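Towels and Cloths: Your Questions

I get the same handful of emails every month, so I've put my answers in one spot. If yours isn't covered, the contact form goes straight to me - Dorian Chauvin, Nurna Home Notes.

Do I need to wash new microfibre before I use it?

Yes please! Wash it by itself the first time, especially the dark or bright ones. I once put a new navy cloth in with my good pillowcases and I've had pale blue pillowcases ever since.

What temperature?

Warm, never boiling. I use 40 and a small squirt of liquid detergent. Powder doesn't always dissolve properly and you end up with gritty bits in the pile.

Can I use fabric softener?

No, sorry, I know it smells lovely. It coats the fibres and then the towel just pushes water around the bench. If you've already done it, run the towel through again with half a cup of white vinegar and see how you go.

How do you fold yours?

I lay the towel flat on the table first and smooth it out from the middle with my palm, then take one corner at a time. In half longways, in half again, then in thirds so it stands up in the drawer. A royal blue one is handy for learning on because you can see the edges so clearly against pale timber.
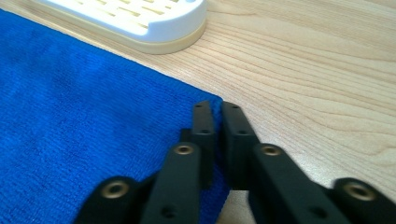
Don't fuss if you've still got a few little ripples after smoothing. Plush fabric never goes as flat as a linen tea towel, and once it's folded you won't notice. I don't iron microfibre at all - too easy to melt it.

Can I leave a damp towel on a wooden table?

I wouldn't. Even a nicely finished top can end up with a cloudy mark. Hang it over the oven rail or on the line, and wipe the table dry while you're there.

What weight should I buy?

For drying dishes I like 300 gsm. The really thick ones, 700 and up, are gorgeous but take all day to dry in June.

How many do you own?

17, which my sister says is ridiculous. 13 are in the drawer and the rest live in the laundry for muddy dog feet.

Will you be doing a page on linen?

Yep, I've started it. Tea towels first, then napkins if I get that far.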